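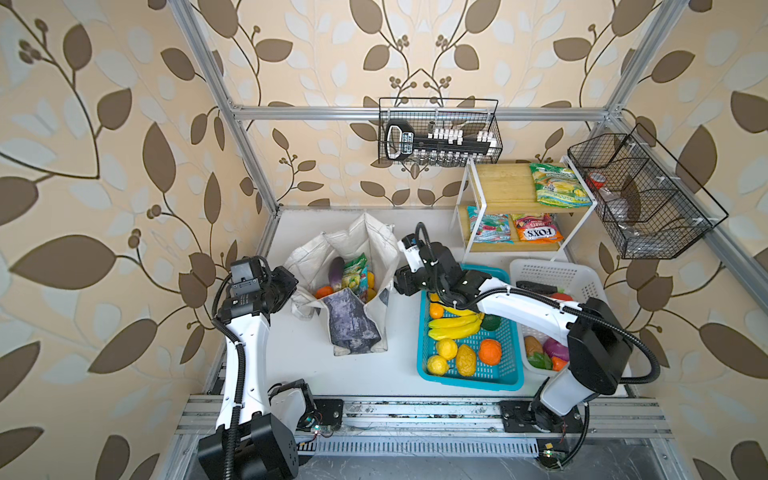
Morning

June, and already too warm to walk up the hill before nine without regretting it. Went anyway, as we were out of rice, and came back with rice, two lemons and a leaflet.

The leaflet is from Olham, the shop with the dispensers along the wall. It says the neighborhood of Bidau has "avoided" 4,000 plastic bags since they opened. I read that line standing up, then again sitting down with coffee, and I still don't know what it means. Avoided compared with what? I used to go to the old grocery on that corner and put my onions straight into my backpack, so I can't have avoided a bag there. Am I in the 4,000? Is the lady ahead of me, who had her rice put in a paper sack, then a second paper sack for strength?

I asked at the counter how they had worked it out. Their answer was that head office sends the number. I asked if it went up every month and was told it has never gone down. I can believe that.

The rice is good, I'll give them that. It's also more expensive than the packaged one at Magalhães, where they have no leaflet and the radio is too loud. I weighed my portion at home on the kitchen scale and it came out fine, so at least there's no funny business there. I was a little disappointed.

Wrote down what I spent, as I promised myself in January. The pages for March and April are blank. I won't be filling them in from memory.

Midday

Cleared out the hall cupboard while the beans were on. I'd been putting it off and the leaflet annoyed me into it. Inside were cloth bags stuffed inside other cloth bags. Conference bags, a bookstore bag, the one from the dentist (why does a dentist need a bag?), a nice striped one I have been saving for something, and a thin one printed with a poem that has mostly washed off. I don't remember paying for any of them except the Olham one, which was 71 cents, reduced.

I don't believe this cupboard is what anyone had in mind. The argument was always that you buy one and use it until it dies. People nod at that and then get handed another one at the next event, and it would be rude to refuse. I have never seen one of mine wear out. I have seen them go gray and get a smell, and then they move to the bottom of the pile and I take a clean one. The wash helps for a week.

Put the big one on the kitchen scale, out of spite mostly. It's 124 grams. A plastic bag hardly moves the needle. I'm not saying that settles anything, as I'm aware weight is only part of it and there's water and dye and trucks and the rest. I only notice that the leaflet doesn't give a weight for anything.

Beans caught on the bottom while I was doing this. Ate them anyway with a lot of lemon. 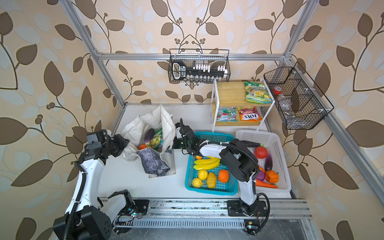
Afternoon

Downloaded the Venda thing at last, because the leaflet promised points for bringing your own bag and I wanted to see how it knew. It doesn't. You press a button that says you brought one. I pressed it from the sofa, with no bag and no shoes on, and got five points. Pressed it again and was told to come back tomorrow, so there is some kind of limit, but it's a limit on pressing.

The screen says I need 605 points for a reward. The reward is a tote bag.

I laughed for quite a while, then felt cross. Somebody sat in a meeting and agreed to that. It also wants my birthday and the use of my location "to improve your impact." I gave it neither. I'll delete it in the evening, or I'll forget and it'll send me messages until Christmas.

Tried to look at the other side fairly. The beach is cleaner than it was when we first moved here. I do think so. But the town also put in more bins and started emptying them on weekends, and the wind has been the other way all spring. If I had to bet I'd bet on the bins. They don't get a leaflet.

Took the dentist bag and the poem bag down to the clothes collection on the corner. The notice on the hatch says clothes and shoes in good condition, no household textiles. Is a bag a household textile? Brought them home again. They are back in the cupboard.

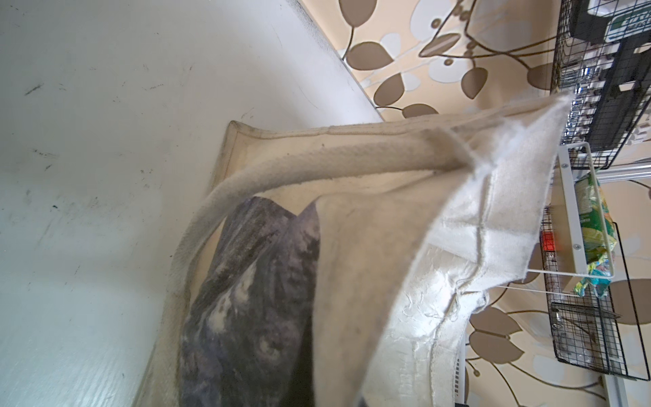
Off-white tote, fraying at the handle.

Evening

Cooler now, windows open. Had another go at the cupboard and set myself a rule: one bag on the hook by the door, one in the backpack, and the rest on the shelf until I find a place that will have them. I give this two weeks. I made the same rule about pens.

Mended the strap on the one for the hook, badly, with navy thread because I couldn't find the white. It should hold potatoes. I might put a pencil mark inside the seam each time I take it out, and then at the end of the year I'd have at least one number in all this that I trust. I'd probably lose interest by August.

Need: dish soap, stamps, the small light bulbs. Dish soap from Olham means bringing a bottle back, and I've thrown the bottle out. Magalhães, then. Early, before the heat.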